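4 October 2025
Dye bench, Ustinby workshop

Second go at the walnut hull vat and I'm much happier with it! The first one back in June came out the color of weak tea, and I blamed the hulls, but reading my old page again I see I never soaked them overnight. I just boiled them for an hour and hoped. So this time they sat in the big pot from Thursday evening on, lid down, and when I opened it this morning the smell about knocked me over.

Strained twice through the old pillowcase. (Pillowcase is now finished, somebody please bring another one, cotton, no prints.) The liquor was close to black in the pot and a nice red-brown on the spoon.

Wool is the Osagie two-ply, 50 grams to a skein, wound off the cone last weekend. I tied the figure-eights looser than I usually do and it made a real difference, no pale bands where the ties were. Three skeins went in plain, no mordant at all, because Ayodele Garba swears walnut doesn't need it and I wanted to see for myself. One more went in with alum so we'd have something to hold it up against.

Heat: crept up slowly and held at 93 C. I know, I know, that's hotter than what's written on the wall card. It wandered a bit every time the shop door opened and I had to stand there fiddling with the knob like somebody tuning a radio. If anyone wants to fix the draft under that door I will bake for them. 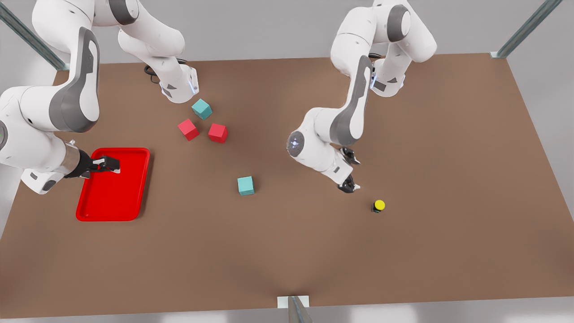

Anyway, after an hour I turned the burner off and let everything cool in the pot while I cleaned up the Pistham scale, which had alum crusted under the tray again. Please wipe it when you're done with it. It was reading 2 grams heavy before I got the crust off, so I'd be suspicious of any mordant weights from this past week, mine included.

Rinsed in the gray sink. The plain skeins ran brown for ages and then pretty much quit all at once. They're a deep, warm brown, a little toward chestnut, and the alum one is a touch yellower and (I think) flatter. So Ayodele was right and I owe her a coffee. One plain skein did felt slightly on the outer strands, my own fault for poking at it so much.

Leftover liquor is in the Zerkis bucket with the tight lid, labeled, bottom shelf. It's got another round in it for sure. I want to try a splash of iron on the last of the cone and see how dark it'll go, but in the small pot only, I'm not getting iron in the big one again.

Still to do: snip tags for the light test and tape them up in the south window, half covered. Order more hulls before they're all gone. Wear gloves next time, my thumbs look awful.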